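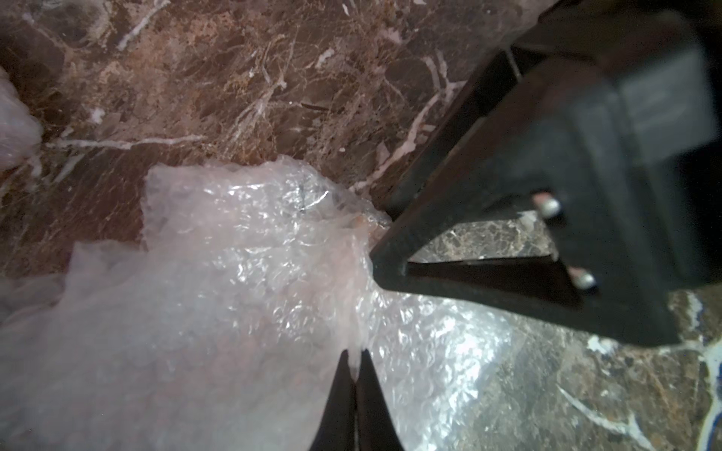 *Bubble wrap on the brown marble top, Dodness packing room.*

# Dodness packing materials – image set and notes

Photos and short written notes on the packing materials used at the Dodness room, mostly bubble wrap, tissue and paper fill. The set was put together so that wrap could be sorted for reuse by the same rules at Dodness and at the smaller Bisholm store.

Last updated: July 22, 2022

## Contents

- 1,931 photos, JPEG, colour
- `labels.csv` – one row per photo
- `notes/` – plain text notes on each material
- `sorting.md` – the sorting rules as pinned up at the bench

## Labels

Each row in `labels.csv` has these columns:

| Column | Meaning |
|---|---|
| `file` | file name |
| `material` | bubble, tissue, paper, mixed |
| `state` | flat, folded, crumpled, rolled |
| `tint` | clear, pink, grey, other |
| `surface` | marble, bench, carton, floor |
| `pieces` | one, or more than one |

`tint` is the colour as it looks in the photo. Clear wrap can pick up a warm cast under the room lights, so don't use this column to decide whether a sheet is the anti-static kind. Check the roll label for that.

`pieces` is set to "more than one" whenever a second piece shows, even if it is blurred or only partly in view. The caption photo is labelled bubble, crumpled, pink, marble, more than one.

## The marble top

The dark brown top has white and cream veins running through it, and translucent wrap is harder to pick out there than on the plain bench. Glossy highlights on the bubbles are easy to confuse with the pale veining in small versions of the photos. View these at full size before changing a label.

## Sorting rules (short version)

1. Shake out grit and pull off old tape.
2. Press a few bubbles in each corner. If most are flat, the sheet goes in the soft plastics bag.
3. Fold sheets longer than 70 cm and put them on the shelf.
4. Smaller pieces go in the offcuts tub. They're fine for cups, lids and drawer knobs.
5. Sheets with a hard crease can still be used as an outer layer – keep them off glazed pieces.

Ceramics from the Tsuji orders get new wrap only.

## Known problems

- 10 photos have no `surface` value. The notes for that batch were lost.
- "Folded" and "crumpled" were used loosely in the first batch. It was relabelled in November but some odd ones remain.
- Dark marks on wrap are not labelled. A smudge and a crease look much the same in a photo.
- Tissue is under-represented compared with bubble wrap.

## Changes

- **v6** – added the `pieces` column, fixed spelling in `notes/`
- **v5** – dropped duplicates, added the Bisholm cartons
- **v4** – first version shared outside Dodness

## Use

Free to use and copy within Bisholm, Dodness and Hakengate. Anyone else should ask first. If you correct a label, add a line to `notes/corrections.txt` with the file name, the old value and the new one.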